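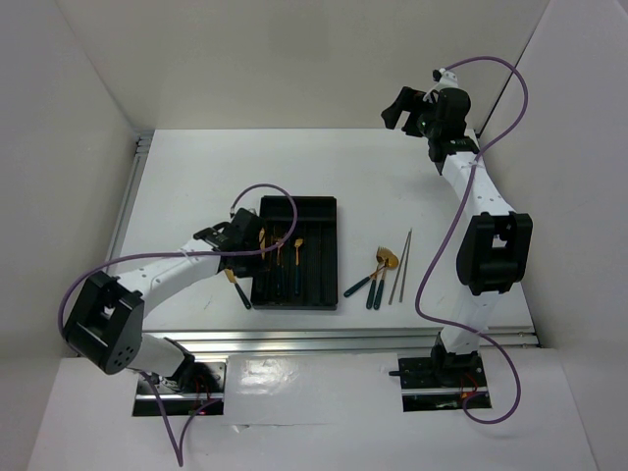 第7章　グリッパを比べる

7.1　カタログはなぜ嘘をつかずに人を騙せるか

グリッパのカタログを三冊並べて読むと、どの製品も最高であることがわかる。把持力は強く、動作は速く、繰り返し精度は髪の毛より細い。数字はおそらく正しい。ただし、その数字が測られた相手はたいてい、磨かれた金属の円柱か、角のきれいな樹脂の立方体である。残念ながら、世の中の仕事の大半は円柱でも立方体でもない。

本章では、二本腕の作業セルでグリッパを比較する方法を扱う。題材は食器の仕分け、具体的にはフォークやスプーンを仕切りのあるトレイに収める作業である。地味な題材だと思った読者は、一度プログラムを書いてみるとよい。スプーンは薄く、曲がっていて、光り、机に置くと指先の入る隙間をほとんど残さない。しかも仲間と重なりたがる。箸に至っては、細いうえに転がるものまである。幼稚園児が昼食前に片づける仕事に大学院生が一学期を費やすのは、この分野では珍しいことではない。

前章までで、読者はアームの運動学とカメラの校正を終えている。終えていない読者は戻ること。校正のずれたセルでグリッパを比べると、いちばん口の大きい製品が必ず勝つ。

7.2　比較の対象

この章を通して、次の二つのグリッパを使う。

Losa型：平行に開閉する二本爪。構造が単純で、壊れても理由がわかる。爪先が厚く、机に寝た薄物は苦手である。

Muvotum型：爪の先が細く、閉じるときにわずかにたわむ。薄物に強いという触れ込みで、実際に強い。そのかわり、たわんだ分だけ物がどこにあるのか怪しくなる。

制御器にはWedmontを用いる。両方のグリッパに対応しているからで、愛着があるからではない。取扱説明書は219ページあり、読者が知りたいことは付録にある。

左右の腕に別々のグリッパを付けて同時に走らせれば、時間が半分で済む。誰もが一度は思いつく案だが、比較としては勧められない。左の腕と右の腕では、トレイまでの距離も、近づく角度も、ケーブルの引き回しも違う。Losa型が左で勝ったとして、勝ったのは爪なのか、左という場所なのか。公平にやるなら、同じ腕で付け替え、次に左右を入れ替えてもう一度測る。手間は倍以上になる。その手間を惜しんだ報告書は、読めばだいたいわかる。

7.3　何を成功と呼ぶか

比較実験でもっとも揉めるのは測定ではなく、言葉である。「成功率」と書く前に、何が起きたら成功なのかを紙に書いておくこと。結果を見てから決めると、成功の定義は不思議なほど手持ちの機材に優しくなる。

本章では一回の試行を四つの段階に分ける。

把持：目標の一本だけを挟み、机から離す。二本持ち上げたら失敗とする。気前のよさは評価しない。

搬送：トレイの上まで落とさずに運ぶ。途中で向きが変わった場合は、角度を記録したうえで続行する。

配置：指定の区画に、指定の向きで置く。仕切りの上に斜めに乗ったものは、入ったとはいわない。

離脱：爪を開き、置いたものを動かさずに退く。

最後の段階は忘れられやすい。開いた爪が隣のフォークを引っかけ、そのまま連れて帰る現象は、Tsangの演習記録にも繰り返し出てくる。同じ記録には、離脱を採点に加えたところ順位が入れ替わったとある。置くところで録画を止めた動画が世に多い理由を、ここで少し考えてみてもよい。

7.4　試行の組み方

初期配置は16通り用意する。一本ずつ離したもの、頭の部分が重なったもの、柄が交差したもの、箸が横に並んだものを必ず含める。配置は実験者の気分で決めず、型紙を作って再現する。人間は疲れてくると、ロボットの取りやすい向きに物を置くようになる。本人に悪気はなく、自覚もない。

各配置を3回ずつ繰り返す。少ないと感じるのは健全な感覚だが、グリッパが二種、腕が二本あることを思い出してほしい。まずこの規模で一巡し、差の見えた配置だけ回数を増やす。最初から2000回を計画した班は、たいてい途中で爪のゴムを交換し、交換の前後を混ぜて平均を出す。

記録用紙には、成否のほかに次の項目を設ける。

・使用した腕とグリッパの組み合わせ
・初期配置の番号
・失敗した段階
・爪の閉じ幅の指令値と実測値
・照明の条件
・人が手を出したかどうか

最後の項目は正直に書く。傾いたスプーンを指でちょっと直すのは、介入である。ちょっとであっても介入である。

照明についても一言述べておく。光沢のある金属と白い天板の組み合わせは、カメラにとって嫌がらせに近い。反射を避けようと灯りを動かすと、こんどは影がフォークの歯の数を増やす。条件を一つに固定し、最後の試行まで誰にも触らせないこと。日没で明るさの変わる部屋なら、午後4時より後の試行は別の表に分ける。

7.5　ケーブルという第三の参加者

グリッパの比較のはずが、いつのまにかケーブルの比較になっていることがある。腕に沿わせた配線は、手首の姿勢によって張ったり垂れたりし、そのたびに爪先をわずかに引く。張りすぎれば腕の動きを縛り、余らせすぎれば肘に絡む。適量は姿勢によって変わるので、要するに適量はない。

対策として、比較を始める前に空の爪で全配置の軌道を一度走らせ、ケーブルの輪がどこにも触れないことを目で確かめる。二本の腕がトレイの上ですれ違う軌道では、相手側のケーブルも見る。付け替えのたびに同じ確認をする。退屈な作業だが、演習の三日目に抜けたコネクタを探すよりは短く終わる。

次節では、この手順で得た記録から把持の失敗だけを抜き出し、爪先の厚みとの関係を調べる。電卓と、班の全員が同じ書式で埋めた記録用紙を用意しておくこと。書式が揃っていない班は、先に揃えてから進む。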